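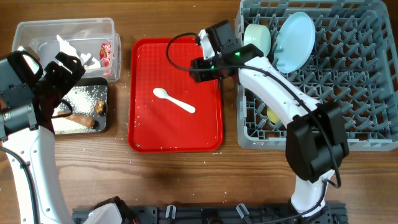
Start at the dirty end and walk towards the clean one, Guoqing Ding told us at the door, and you will understand a canteen in ten minutes. It took us most of a morning, but we did go round in that order and I have written up the visit the same way.

Elten opened its staff canteen to visitors in July, as part of an open day for people who run smaller kitchens. I went with Cuiping Gu from our own place. We feed far fewer people than they do and have no proper wash-up room, so the part we wanted to see was what happens to a tray after somebody has finished eating. The cooking side was open as well and I will say a little about it at the end.

Getting there

The canteen is on the ground floor of the Pritchard building, at the back. The signs from the car park take you round the outside, past the bicycle sheds. If you come by bus it is quicker to go through the main reception and ask. We signed in, were given a visitor badge and a hairnet, and were asked to leave our coats on the rail. There was tea.

The room

It seats 397 at long tables, with the serving counter along one wall and the tray return in the far corner. The return is placed so that people pass it on their way out and do not have to cross the queue. It used to be next to the counter, and on busy days the two lines met in the middle.

Meals over the week before our visit came to 1764. They don't serve in the evening, and breakfast is only porridge, toast and fruit, so nearly all of that is lunch.

Clearing a tray

The order of work is simple. Paper and wrappers come off first and go into the clear tub. Food scraps go on to the dark tray. Cutlery is lifted out next, then bowls and plates go into the rack, and the serving tray is wiped last. Each of us was given a used lunch tray and asked to do it.

Rice is the difficulty. It had got all over the red tray and on to the table, and a white plastic spoon was lying in the middle of it. I would have tipped the tray straight over the scraps, as we do at home, but half of it goes over the side. They use a flat scraper with a soft edge, and you draw the rice towards one corner before you lift anything. Wet rice sticks and dry rice rolls, and they prefer to deal with it a little dry.

Wrappers are kept apart from food at the table. When the two were put in the same bin, the food waste contractor sent it back. The tub is see-through on purpose. If a crust or a bit of sausage goes in with the tissue and the wrappers, whoever is on the next turn can spot it and take it out.

Cuiping asked whether diners could be made to do all this themselves. They tried it for a term's worth of lunches, with labelled bins and a notice. People did the wrappers well enough, left the scraps alone and put cutlery in everything. Now diners bring the tray to the corner and staff do the rest.

The rack

Racking was the part I found most useful. The grey racks have upright prongs, and the plates stand between them. Bowls go in on their side, tilted, so that water runs out of them. Blažena Sýkora, who was in charge of the wash-up that morning, had us load a rack from the far corner inwards. A plate put in at the near side first gets knocked by every hand that comes over it afterwards.

They don't mix deep bowls and flat plates in the same row if they can help it. At the slack ends of service they do, and a half-full rack with one bowl and one plate in it is a normal thing to see. They will not run the machine for that. It waits until the rack is full.

The crockery is coloured. I had supposed this was for looks, but it is tied to portion size, with a different colour for each. The servers can see from a distance what has been handed over. It also makes sorting quicker when the racks come out. We have plain white everything and I now think that is a mistake — we spend a lot of time holding bowls up against each other.

The machine itself was behind a half door and we watched from outside. It is a Fanach, five years old, and the staff had no complaints about it except the noise. The drying shelves are open at both ends so that trays go in on one side and are taken out on the other.

Trays

Elten owns 1066 serving trays. That sounds like a great many for the size of the room, but trays wander off to offices and meeting rooms, and a certain number are always drying. They chose rounded corners and a raised rim. The rim keeps a spilled drink in. It also keeps rice in, which is a nuisance when you come to wipe it, and the scraper was bought with that in mind.

Damaged trays are taken out when the surface gets scratched enough to hold dirt. They go to the workshop, where they are used under paint tins.

The kitchen

We had some 30 minutes on the cooking side. Shaohua Su showed us the rice steamers and the cold store. Rice is on the menu at every lunch, with one meat dish, one vegetable dish and something fried. The fried things are made in small batches and the last batch goes in a quarter of an hour before closing. Most of what comes back on the trays is rice, followed by the ends of the fried items. They have cut the standard rice portion once already and are thinking of doing it again, with a free second helping for anyone who wants it.

Practical notes

The visit is free but you have to book, and groups are kept small. Wear flat shoes with some grip. The floor by the tray return is washed during service. You can stay for lunch if you say so in advance. We had the vegetable dish and it was good, though I would have liked it hotter.

The scrapers can be bought singly and we have ordered two. Cuiping wants coloured bowls as well. I have asked for a price on one size to begin with, and Lihua Xia is measuring the shelf by our sink to see whether a rack of that kind will stand on it.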